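May 30, 2019

I'd been meaning to get up to Flilau for ages, ever since a friend gave me a pot of thyme from there that simply refused to die. So when Hortensia Lucero said she could spare me a morning, I jumped at it (and then got lost twice on the lane, because the sign is behind a hedge).

Hortensia grows wildflowers for seed, all of it without sprays. She started with one strip behind the house and now has 13 acres, which she says is "far too much for my knees". What I really wanted to ask her about was moths. Everybody plants for bees these days, me included, but she has been going on about moths for years.

"People go to bed and think the garden's gone to bed as well," she told me, pouring tea. "It hasn't. Half my campion gets its visitors after dark. If you've got a bright light on by the back door all night, that's the first thing I'd change."

I owned up to my back door light. She was quite nice about it.

Her moth counts began as a bit of fun with a neighbour, Kanchan Nigam, who wandered over one evening to borrow a ladder and ended up sitting in the long grass until midnight. They've kept a list ever since, and it now stands at 139 kinds. Kanchan joined us halfway through the teapot with the notebook under her arm.

"The first year we got 19 and thought we were marvellous," she said. "Then we learned to look properly at the little brown ones. There are an awful lot of little brown ones!"

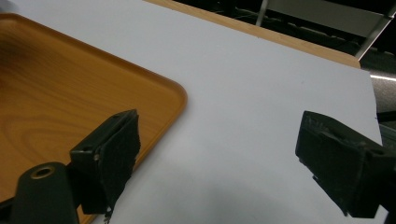 I asked what someone with a small plot should grow, and they both started talking at once. Night-scented stock, said Kanchan. Honeysuckle, said Hortensia, and leave the nettles alone, and stop cutting the grass right up to the fence — "you want a scruffy edge, a foot or two, that's all". The caterpillars need something to eat as well, which I'm ashamed to say I'd never given much thought.

They did disagree about buddleia. Kanchan has one and loves it. Hortensia pulled hers out and hasn't got a kind word for it. "It seeds into everything. I was finding it in the gutters," she said.

Seed from Flilau goes out in paper packets, mostly through the Murnamier shop in town, and last August they sold over 100 packets of red campion alone. Hortensia seemed more pleased about that than anything else we talked about. "That's a lot of gardens," she said, and went off to find me some to take home.

I sowed mine along the back fence that evening, with the light off.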